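Kitchen Table Politics: My Household Tips for Letters, Hearings and Leftover Yard Signs
Posted 2020-11-28

I've been writing to elected people from the same kitchen table for years, mostly on science funding and clean water rules, and I've picked up a few habits that keep the whole thing from eating my house. A reader wrote in asking how I keep track of it all (hi Bence Tóth, and thank you for the kind note!) so I'm finally putting the tips in one place. Use whatever suits your kitchen.

Give the paper one home

I use an old dish drainer. I mean it! The plate slots hold folders upright, and the silverware cup takes pens, stamps and the letter opener. One slot for the city, one for the county, one for the state, one for Congress. When a notice comes in the mail it goes into its slot before I take my coat off, or else it ends up under the fruit bowl until the comment period has closed.

Write the deadline on the outside of the folder in fat marker. I used to put it on a sticky note, but the steam from the pasta pot loosens them and I found one stuck to the cat.

Read the rule before you read about the rule

My worst letter ever was a furious page to the county over a change to the well testing program. I'd only read the headline in the Breleck paper. The change was two paragraphs long, and what I was mad about wasn't in it. I got a very polite reply.

Now I print the proposal itself, even when it's ugly, and go through it with two highlighters. Yellow is for what they say they found (the lab results, the measurements, the survey), and green is for what they want to do with it. Those are different arguments and they need different letters. If you think the samples were taken badly, say that. If you think the samples are fine but the county is spending the money in the wrong place, say that instead, and leave the poor lab people alone.

Keep highlighters cap down in a jar. They last so much longer that way.

The 40 minute letter

I set the oven timer for 40 minutes and that's all a letter gets. I usually do it while a casserole is in, so there's a natural stop. The first 3 minutes are for writing one sentence that says what I want the person to do. Vote no, fund the position, hold the hearing in the evening, whatever it is. If I can't get that sentence down I'm not ready, and I go peel something.

After that I put in where I live, one thing I know from my own life, and one number with the page I found it on. Then I stop. Staff have told me they sort by topic and by yes or no, so page four of my feelings on research grants is not getting read by anyone (my husband declined too).
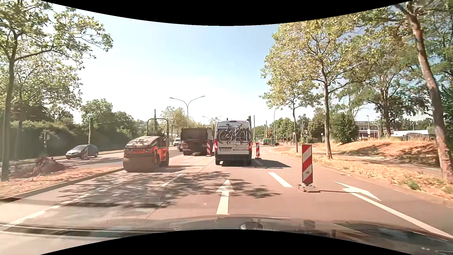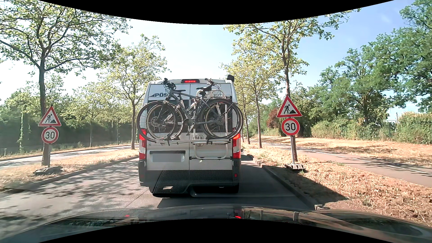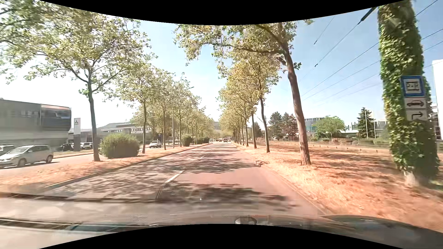 Getting ink off the table

Sign-painting day is murder on a tabletop. For permanent marker on a sealed surface I dab on rubbing alcohol with a cotton ball, wait a few seconds and wipe. Try it somewhere hidden first, it can cloud a finish. On bare wood I've had no luck with anything except sandpaper, so I lay down a shower curtain liner now and tape it under the edge. The newspaper I used before just let the ink straight through.

What to do with leftover yard signs

Oh boy, the signs. We had a stack in the garage from the August primary and then another stack on top of that one. Here's where ours went:

Drawer liners. The corrugated plastic kind cuts with a utility knife and a straightedge. Run the knife along the little channels and it goes like butter.

Kneeling pads for the garden. Tape 3 together around the edges.

Blank backs. If yours are printed on one side only, save them for the next issue. Ours said "Keep the Water Lab Open" by the weekend.

Wire stakes. Good for holding down row cover or propping up peonies. Put a cork on any end that sticks up.

Check your local rules on when signs have to come down, too. Our town is strict and I know someone who got a letter over one sign behind a hedge.

Hearings from home

Now that everything's on video I prop the laptop on a cookbook stand, which gets the camera up to my face and away from my chins. Mute yourself before you run the disposal. Print your remarks in big type, and read them out loud once with the timer going. Our council gives you 2 minutes and they do cut the sound.

Keep a snack nearby that doesn't crunch. I waited through 6 zoning items last time before they got to the lab budget, and I ate an entire loaf of banana bread.

Next time I'll do envelopes and labels, and how I got candle wax off the good ones.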